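Trirdale Interfaith Action Circle
Minutes, Sat 1 June, lower hall, Kasitz Street

Present: 9 members, quorum met. Minutes of the previous meeting accepted with one correction (the letter to the city council was drafted, not sent).

**1. The open letter on the bus station sweeps**

The letter now has 2,408 signatures. The chair called this a strong result. Several members asked what it was a result of. The council has not replied, and the sweeps have gone on at the same pace. One member said that signing had let a lot of people feel finished with the matter. Another said that was unfair to people who had put their names on something public for the first time, some with employers who would not like it.

Agreed to deliver the letter in person at the next open council session. Not agreed: whether to invite the press. Put to a vote, four for, four against, one abstaining. The motion fails under our rules.

**2. Silent vigil, August**

The proposal is for a silent vigil on the steps of the Ertürk Building, clergy in front, everyone else behind. The secretary wishes it noted that she asked why clergy go in front and did not get an answer she could write down. The reply offered was that it photographs better.

Long discussion. Some members feel that a collar or a prayer shawl in the picture tells the public this is a moral question and that we should use what we have. Others remember the last vigil, when the picture was all anybody talked about and the people sleeping at the station got one line at the end of the article. A member who has slept at that station herself said she would come either way but would not stand behind anyone.

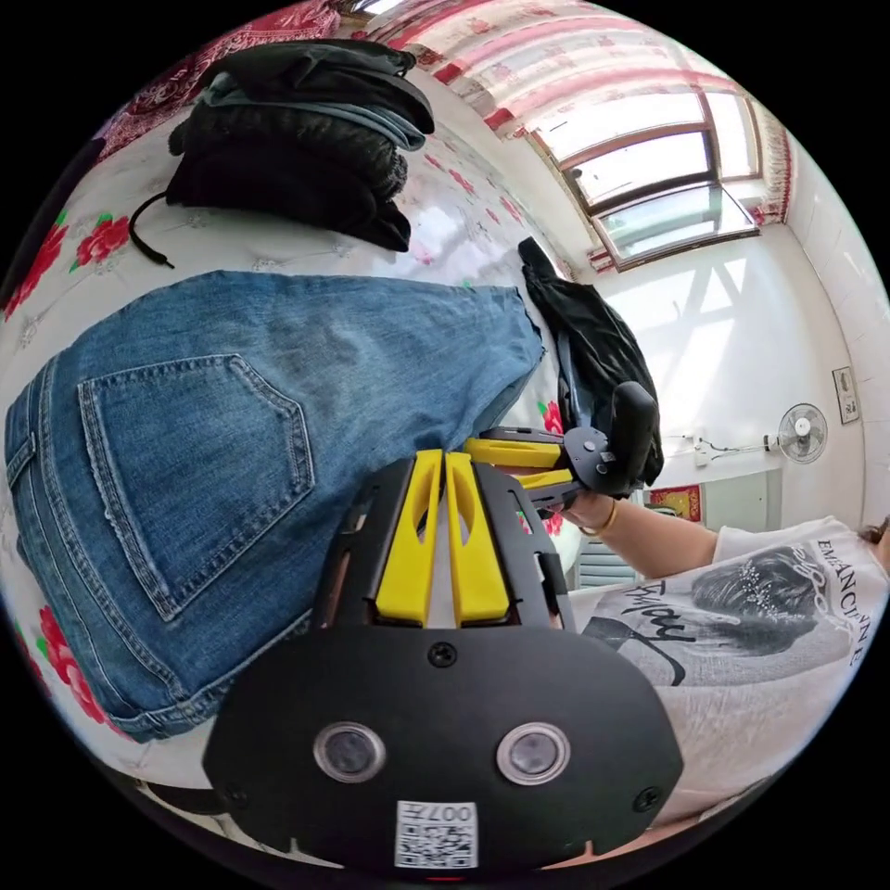

The order of standing was left open. The vigil itself was approved, seven to two, on condition that at least two people from the station speak before it begins, if they want to, and that they are asked properly -- meaning well ahead of time.

**3. Rusetska Fund**

Balance is $81. The chair described the fund as "modest but alive." It was pointed out that we have promised bus passes out of it twice this year and bought none. Agreed to stop mentioning the passes in the newsletter until they exist. A plate will go around at the next two meetings.

**4. Courage workshop**

A speaker has offered us a half-day workshop on moral courage, $30 a head. The outline was read aloud. Members found it hard to tell what a person would be able to do afterward that they could not do before. One member said she had been to something similar and came home feeling brave for most of a weekend.

In fairness, two members want to go and think the rest of us are being sour. They are free to attend at their own cost and report back. No group money will be spent.

**5. Other business**

The hall key is still sticking. The coffee urn should be emptied by whoever uses it last, as was also minuted in the spring.

A request to open future meetings with a shared reading was held over. No one could say whose reading it would be.

Closed at ten to twelve. Next meeting same room, date to follow by email.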